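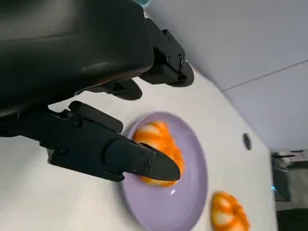

Black gripper finger over a white surface.

Notes from the Gullora put-in

The Gullora is running again, which means the parking situation is too. The gravel lot at Coetzee bridge holds maybe a dozen cars if everyone parks like an adult, and by 9 on a Wednesday morning in April it was clear that everyone had not. Please double up on shuttles and leave the turnaround open. The farmer who mows that verge has a tractor and a long memory.

For those who haven't paddled it, the upper section from Coetzee down to the Anlow take-out is a friendly class 2 with one rapid, Ciltemeck, that goes up to a 3 when the gauge reads over 1,000. Scout on the left. The right bank looks like the easier walk and leads you into a quarter mile of blackberries, as Karabo Zulu can confirm and will, at length, with his sleeves rolled up.

There's a new log in the channel below Ciltemeck. At low water you can sneak past on the inside of the bend. At higher flows the current sets straight toward it, so get out at the gravel bar and carry. Yes, all of you, including the people who bought new boats over the winter and would like to be seen in them.

Allow roughly 3 hours on the water, more if your group stops for lunch and somebody has packed a stove. The Anlow take-out is still steep, still mud, and still has the rope that Zinhle Nkuna tied to the alder last season. She would like it known that the rope is for boats. She'd also like her blue throw bag back, and is asking no questions until the next club paddle, when she'll be asking several.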